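Zwischenbericht Januar: Leseförderung in den Ortsteilen Keltitz und Kütt

Berichtsteil 2, Umsetzung und Mittelverwendung

Im Berichtszeitraum wurden an beiden Standorten 41 Vorlesestunden durchgeführt. Erreicht wurden 89 Kinder im Vor- und Grundschulalter. Die Gruppe in Kütt wurde wegen der Nachfrage geteilt, der Raumplan ist angepasst.

Der Bestand der Leihkiste »Lesen« umfasst jetzt 200 Titel. Drei Titel sind vergriffen und werden durch andere Ausgaben ersetzt. Die Erfassung der Ausleihen erfolgt bis auf Weiteres auf Papier — die Umstellung auf die Katalogsoftware ist für das nächste Quartal vorgesehen.

Sachmittel: Ausgaben für Bücher und Einbandfolie liegen im Rahmen des Finanzplans. Fahrtkosten zwischen den Standorten fielen niedriger aus als veranschlagt. Der Restbetrag soll mit Zustimmung des Fördergebers in den Ansatz für Honorare umgewidmet werden.

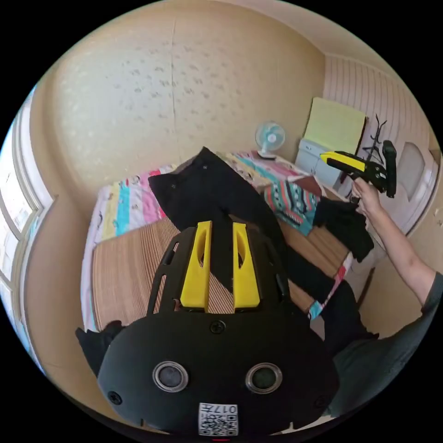

Offen ist die Abstimmung mit der Partnerbibliothek in Virnthorpe über den Austausch zweisprachiger Bilderbücher. Eine Titelliste liegt dort vor, die Rückmeldung steht aus. Der Verwendungsnachweis wird fristgerecht mit dem Schlussbericht eingereicht.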